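Orathai Somboon
@orathai_makes
December 20, 2023

Replacing the kitchen counter with a wood one, part 6. Earlier parts are pinned.

The old counter had a burn mark by the stove and a swollen edge at the sink. I put up with both for almost 15 years.

I looked at stone first. Too heavy for our cabinets, and the quote from Hindberg was more than the fridge and stove together.

Went with strips glued side by side, pale wood, no stain. Chanida has had the same kind since February and cuts bread straight on it. I won't — I'll use a board.

Oil went on in 2 coats with a day between them. Wipe on, wait, wipe off. Lay the rags flat outside to dry, don't ball them up.

I worried the strips would be too uneven in color. Most are creamy beige, a few lean pink, and there's a darker tan one with thin brown streaks in the grain. I like that one best.
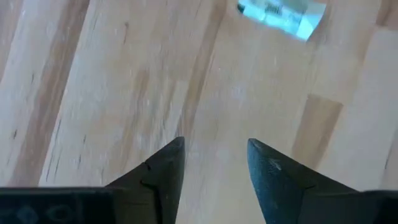 Photo: Orathai Somboon

Someone asked about running the strips front to back. Mine go the long way, left to right along the wall. Fewer short ends to sand.

Still to do: seal around the sink cutout and put the trim back. The faucet comes next week.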